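**Ticket:** Samemo parts catalog, search drops fastener records after nightly import
**Reported by:** Bianca Jitaru, Fleteck stores
**Assigned to:** Valentin Oprea
**Opened:** 3 March 2018
**Priority:** Normal
**Status:** Closed, fixed

### Report (Bianca)

Searching the catalog for socket screws returns fewer records than it did last week. The missing records still exist. If I type the full part number into the direct lookup field, the record opens and all fields are filled in. Only the text search and the category browse fail to show them. I have a list of 23 part numbers, all metric fasteners, all supplied by Matlala.

No error on screen. Same result in two browsers and on the counter terminal. Clearing the browser cache made no difference.

Stores staff are using the paper list for now, so issuing parts is slow but not stopped.

### First look (Valentin)

Reproduced on the live server with the term "socket screw". Reproduced on the test server after loading last night's import file. Not reproduced on the test server with the older file, so the trigger is in the data or in how it is read.

Checked so far:

- Disk space on the catalog server: fine.
- Search service: running, no restarts since October.
- Import job: exit code 0, no warnings in the summary.
- Database row count before and after the import: equal.

The last two together say the records arrive in the database and are lost somewhere between the database and the search index.

### Index log

Turned on verbose logging for the indexer and ran it by hand. The indexer reads rows in batches of 100. One batch fails, gets retried, and the retry writes a partial result:

```
indexer: batch 7 start
indexer: batch 7 timeout after 60 s, retrying
indexer: batch 7 retry, skipping rows with parse state PENDING
indexer: batch 7 done
indexer: exit 0
```

Rows in parse state PENDING at that point: 23. Part numbers match Bianca's list exactly.

The skip on retry is by design, according to the Prustine release notes — a stuck row is not supposed to hold up the whole index. The fault is that nothing is written to the summary when it happens, and the exit code stays at 0.

### Why the rows stay pending

Compared a good row with a bad one, field by field. The difference is in the size description. Matlala changed its export and now uses a multiplication sign between diameter and length where it used to put a lowercase x. The size parser has a rule for the letter and none for the sign. It falls back to a general pattern that backtracks badly on long descriptions.

Short descriptions get through the fallback in well under a second, which explains why Matlala washers and plain nuts were not affected. The screw descriptions carry head type, drive type, thread, length, finish and standard in one string, and those hang.

Bianca asked whether the drive type wording could be involved, as the old records say "Allen" and the new ones say "hex socket". Tested both wordings with the letter x in the size. Both parse. Wording is not a factor, but the two terms do not find each other in search. Added a synonym entry while I was in there.
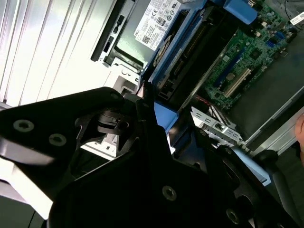
*Hex-socket screws, close up.*

### Fix

1. Added a normalization step ahead of the size parser. The multiplication sign, uppercase X and an asterisk all become a lowercase x.
2. Replaced the fallback pattern with one that stops at the first unrecognized token.
3. Reset the parse state on the pending rows and ran a full index rebuild on test, then on live.
4. Changed the import wrapper so that any row left in PENDING after indexing is listed in the summary and the job exits with code 2.

Item 4 is in our own wrapper script. Item 2 is a local patch to the Prustine parser and will be overwritten by the next upgrade. Sent the patch to their support desk and noted it in the upgrade checklist.

### Verification

Rebuild on live finished with no timeouts. Text search for "socket screw", "Allen screw" and "hex socket" now returns the same set. Category browse matches the database. Put a deliberately broken row in the test import and got the new exit code and the row in the summary, then removed it.

**Bianca:** Went through my list against the live catalog. All present, sizes display correctly. One record shows the finish twice ("zinc zinc"), but that was already there on the paper list, so it comes from the supplier. Okay to close from our side.

**Valentin:** Duplicate finish text logged as a separate data correction, low priority. Verbose logging on the indexer set back to normal. Closing.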